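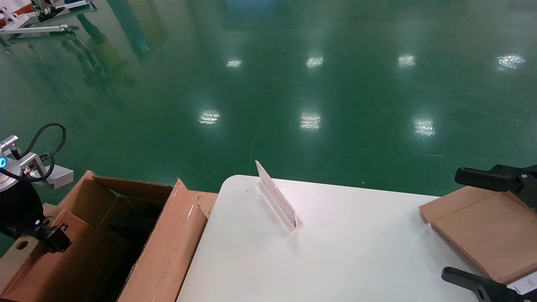
Mizanur Sarkar told the first class at Stasau that he had fasted every spring since boyhood and could not remember praying during any of those fasts. He had skipped his meals, gone to work, and eaten at night. When a student asked him what the fasts had been for, he said he had never been asked that before and would need to think about it.

Chapter 7
Fasting in the Life of the Church

Most readers of this book will have some experience of fasting, even if it was only a missed lunch on a church retreat. Fewer will have been taught about it. In many congregations the subject comes up once a year, in a short announcement, and is then left to each person's own judgment. This chapter looks at what the Bible says about fasting, how the early church practiced it, and what a pastor or teacher ought to say to people who want to begin.

By fasting we mean going without food for a set time for the sake of prayer. Other things can be given up, and Christians often do give them up – television, coffee, the phone in the evening. These may be good to do, but they are taken up under self-denial in the next chapter. When the biblical writers speak of a fast, they nearly always mean food, and we will keep to that sense here.

The Old Testament shows people fasting on different occasions. They fast in grief, as David and his men did when they heard that Saul and Jonathan were dead. They fast in repentance, as the people of Nineveh did after Jonah preached. They fast before a danger, as Esther asked the Jews of Susa to do before she went in to the king. Sometimes the whole nation is called to it, and sometimes one person does it alone. The reader should notice how seldom the text stops to give instructions. The writers assume that their readers know how a fast is kept.

The prophets are less interested in how it is kept than in who is keeping it. Isaiah speaks to people who fast and quarrel on the same day, and who go on mistreating their workers while they do it. He tells them that God is looking for bread shared with the hungry and a roof given to the poor. We will read this passage closely in the second section, with attention to whether Isaiah is rejecting the fast or correcting it. Commentators have differed over this, and students should be able to state both positions.

Jesus fasted in the wilderness, and in the Sermon on the Mount he says "when you fast," placing it beside giving and prayer. He warns against doing it to be seen. He also says, when asked why his disciples do not fast, that wedding guests cannot mourn while the bridegroom is with them, and that the days will come when the bridegroom is taken away. In Acts the church at Antioch is worshiping and fasting when Barnabas and Saul are set apart for their work.

The last section is practical. It draws on a course taught by Anjana Wickramasinghe to some 60 adults in Vavance, most of whom had never fasted. She asked them to miss two meals, to spend the time they would have spent eating in prayer, and to write down afterward what they had prayed for. Several wrote mainly about being hungry. She read these pages with the class and did not treat them as failures.

A word of caution belongs at the start. Some people should not go without food: those who are pregnant, those with diabetes or certain other illnesses, and anyone who has struggled with an eating disorder. A teacher should say this plainly to the whole group before a fast is announced – and should not ask anyone to explain why they are sitting it out.

Before reading further, read the book of Jonah at one sitting. Note who calls the fast in Nineveh, who is included in it, and what the king tells the people to do besides going without food. Keep your notes. You will need them for the first section.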